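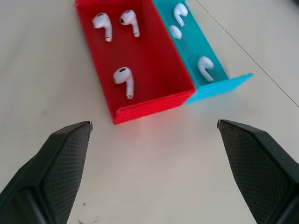

Famari says its earbud take-back plan is working. The numbers are thin

Electronics chain Famari says shoppers have handed in 4,000 pairs of used wireless earbuds since it put drop boxes in its stores in February. The company calls that a strong start and wants other retailers to copy it. It hasn't said how many pairs it sold over the same months, which makes the figure hard to judge.

Under the plan, anyone can drop off old earbuds of any brand and get $8 off a new pair. The coupon is good only at Famari, only on earbuds, and only on models priced at $85 or more. Somebody whose old pair has died and who wanted a cheap replacement gets nothing for the trip.

The drop boxes take single buds too, and a page on the store's website says two loose buds count as a pair even if they don't match. Empty charging cases are accepted but don't earn a coupon.

Famari says everything collected goes to Grundereck, a recycling firm, to be sorted and taken apart. Earbuds are a headache for recyclers. The batteries are tiny and often glued in, and the case has another battery of its own. Prying them open takes time, and the metal inside each one is worth very little. Many end up in the trash, where a crushed battery can start a fire.

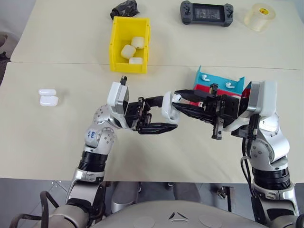

Grundereck said in an emailed reply that it "recovers the usable materials" from what it gets and that its methods meet all local rules. Asked what share of the weight is recovered, and what happens to the rest, the firm said it doesn't give out figures for single customers. It also wouldn't say whether any of the earbuds are fixed and sold again.

That last point matters. Keeping a working pair in use for another couple of years would almost surely do more good than shredding it, and some of what lands in the boxes may be perfectly usable. The coupon rewards people for giving up a pair whether or not it still plays.

The stores in Rivadeneira and Jaltard were the first to get the boxes, and they are now in 9 locations. Famari says more will follow but gave no dates. At the Jaltard store the box stands beside the earbud display, a few steps from the registers, under a sign that reads "Time for an upgrade?"

The company plans to put out a full report next year. It did not say if an outside auditor would check it – a fair thing to ask of a program that doubles as a sales drive.
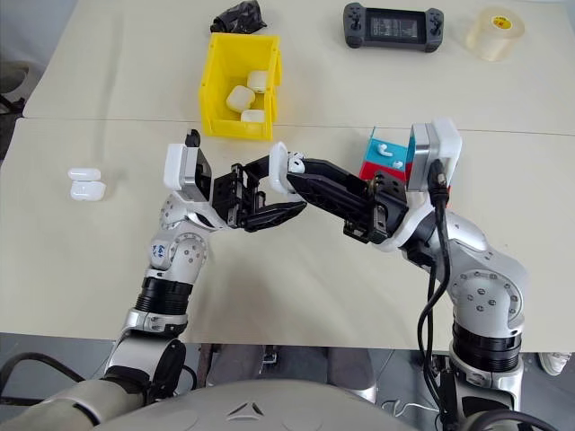
Before you drop off a pair

Unpair the earbuds from your phone and reset them, following the maker's directions. Leave out anything with a swollen or leaking battery and call your local hazardous waste site about it. The coupon runs out at the end of the month it was printed, so check the date on it.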